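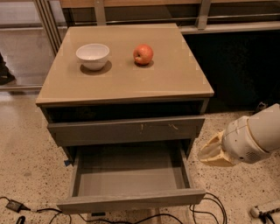

Karham Bedside Set – README

This folder is about small cabinets that stand next to a bed, and about the things people put on them and in them. We made it for anyone who studies how a room is kept in order. The work started in August, in a guest house that we call Wijesinghe in the notes.

What is inside

The set has 736 pictures of 17 cabinets. Each picture has one line in the file surfaces.csv and one line for every drawer in drawers.csv. The pictures are taken from above, so the top is easier to read than the feet.

How we write the top

We use the simple name of the thing and its place: back left, back middle, front right and so on. For the opening picture the line says "bowl, white, ceramic, back left; apple, red with orange-yellow, back middle; front half clear". The bowl and the apple are two entries, as the apple is on the glass and not in the bowl. Shadows and reflections on a glass top are not entries. Please be careful with them, in the first round two of us wrote a shadow as a plate.

How we write the drawers

Drawers are numbered from the top. An open shelf or gap has the letter G and no number. The possible values are closed, part open and full open. In the same picture the gap is G, drawer 1 is closed, and drawer 2 is full open and empty. For the gap we wrote "unknown" in the content column – it is dark and we did not want to guess.

Marks on the furniture

Scratches, scuffs and tape go in the column "marks". The gray cabinet has pale scuffs on the front of drawer 1 and a small piece of blue tape at the left side, above drawer 2. Do not use this column to judge the age of a cabinet.

Known problems

– Fruit names are not fully checked. Nectarines may be written as peaches.
– "Bowl" and "deep plate" are mixed in the lines written before Anwara Roy made the word list.
– Glass tops and varnished tops were one value in the first version. They are separate now, but please report what we missed.
– Long comments are cut at 2000 characters.

Who did what

Vojtěch Kadlec wrote the drawer rules. Anwara Roy made the word list. Todor Grgić read 100 lines a second time and corrected the places. Questions about the tables can go to Rosalía Cuesta.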